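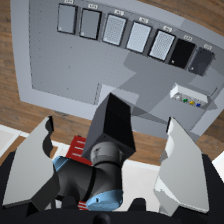 Enclosure 2, hoofstock notebook
February 28, 2023

Weighed the addax herd on the walk-over scale this morning. Scale was zeroed twice, once before and once after the calves went through. Furton, the old bull, would not step on and I let him go around. Will try him again with lucerne pellets at the far end.

Nistico is heavier than at the last weighing and her left front hoof is still long on the outer side. Not lame. She walked the whole gravel strip without favoring it. Vet has her down for a trim when the Enholm crate is back from repair.

Horn measurements, yearlings
Used the soft tape, base to tip along the front curve. Smallest yearling 29 cm, largest 30 cm. I measured each horn twice and wrote down the longer reading, same as in June, so the two sets can be compared. Tip wear on the smaller one is from rubbing the gate post. Wrapped the post in burlap.

Fecal samples
Picked up 9 fresh samples from the yard after the morning feed. Egg count by McMaster slide. Highest was 300 eggs per gram, from the group that uses the lower paddock. The rest came out under that. Not treating yet. Mitsuko Wada wants a second count from the same animals before we decide, and she is right that one slide is not much to go on. Keep the samples in the small fridge, top shelf, and put the ear tag number on the bag and not on the lid. Two lids got swapped last time and we had to throw the results out.
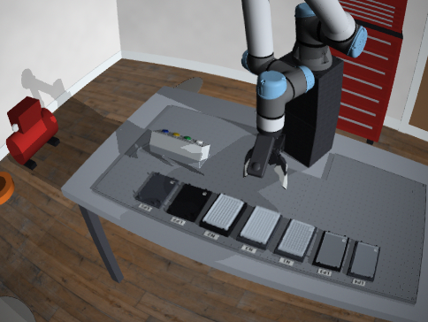

Feed and browse
Grass hay is down to the last stack from Anozie. It is dustier than the stack before, and the calves pick through it and leave the stems. Shook out a bale over the tarp and they ate better from that. Salt block in the north shelter replaced. They don't touch the acacia cuttings once the leaves have dried, so cut less and cut more often.

To do
Second egg count, same animals.
Furton on the scale.
Ask about the crate.
Move the lower paddock group up before the ground gets soft by the trough. The gate chain there sticks, bring pliers.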